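Do hangers really save you any time?

I have been reading about hanging everything again. The theory goes that folding is the reason people hate laundry, so you stop folding, buy 100 matching hangers and live happily ever after. Irja Lindqvist sent me a link to a method called Skaltiden that promises 20 minutes a load. I am not a believer. But I'm stubborn enough to try something before I complain about it, so in June I gave it a go with T-shirts, which are supposed to be the easy part.

My first objection is the hanger itself. Plastic ones are light and cheap, fine, but thin white cotton has no shape of its own until it is on one, and getting it on is the whole job. Pull the hanger up through the neck and you stretch the collar. Go in from the bottom hem and you spend your life hunting for the neck hole.

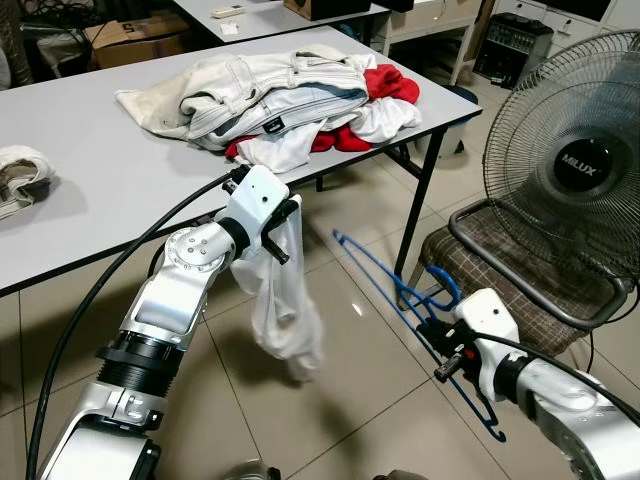
The rack

A small freestanding rack is what the method wants by the door, and I'll admit it beats a chair back. A white T-shirt, something in denim and a red T-shirt with big lettering, each on its own hanger, and you can see what you own. My doubts begin with the fourth or fifth shirt, when the shoulders start to overlap and you are shoving things along the rail like in a bad thrift store.

The method also says to hang a shirt logo side out so you can find it. I have one logo. It is small and blue and I have never lost a shirt over it. What I would like is advice on marks, like the reddish-brown one low down on white cotton. Do I hang that with the clean stuff? The Skaltiden page runs to 1323 words and stains don't get a single one.

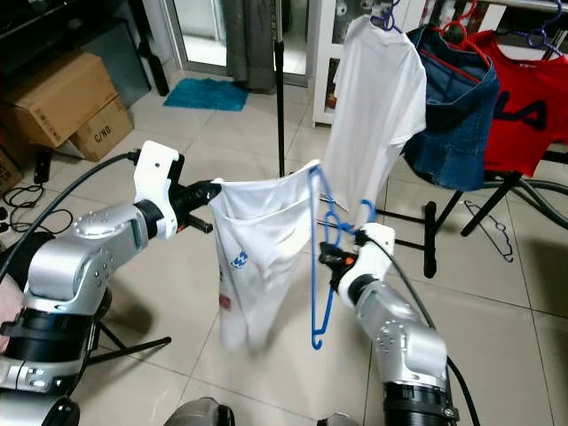 What goes on the floor

Floors are where these systems fall apart for me. A hanger drops, a bath mat is over there, the cardboard boxes are still stacked where they were, and the tidy corner is a tidy rail above the usual mess. Thin wire hangers are the worst for it. They slide under the rack and stay there until you step on one.

Then there are plastic bags. The crumpled white kind multiply faster than socks. Skaltiden would have you fold each one into a triangle. No. One bag holds the others, and when that one is full they go out.

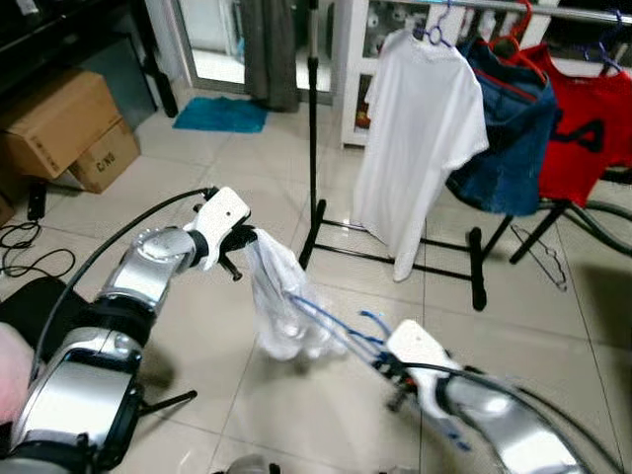

Jouko Aaltonen wrote to tell me I have it backwards: the rail is meant to be too short, so that you give shirts away when it fills up. He hangs his straight from the washer and says he hasn't folded a T-shirt in years. Maybe. I still think a drawer does the same thing with the door closed, and I'm going back to mine for everything except the denim.

172 shares | 20 comments
Print this post | E-mail this post

Contact | Copyright Dratinix | Back to top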